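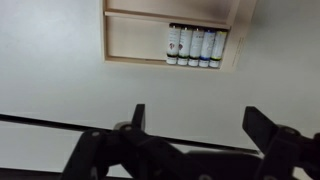

Last changed: 7/10/23

Trindia Paint Shelf Notes, README

Contents: 860 short text records on how people put away tube paints in small wooden shelf boxes. Notes came from 9 shared studios, most of them in Brandirport.

Fields: shelf, compartment, tube_order, cap_direction, band_color, remark.

The usual advice is to stand tubes on their caps so the paint settles toward the opening. Five tubes stored that way against one side take up little room, and the colored band by the cap is handy if you trust it. I don't, much. Bands are printed, and printed color is a poor guide to what comes out. Treat band_color as a label and check a swatch.

Known problems:
- 52 records have no cap_direction. Don't guess it.
- "Full" was never defined. Some writers call a shelf full with half of it bare.
- The Inis and Tô sets use different shelf names. The merge in September fixed 3 of them and left the rest.

No claim is made that any of this keeps paint usable longer. We didn't test it.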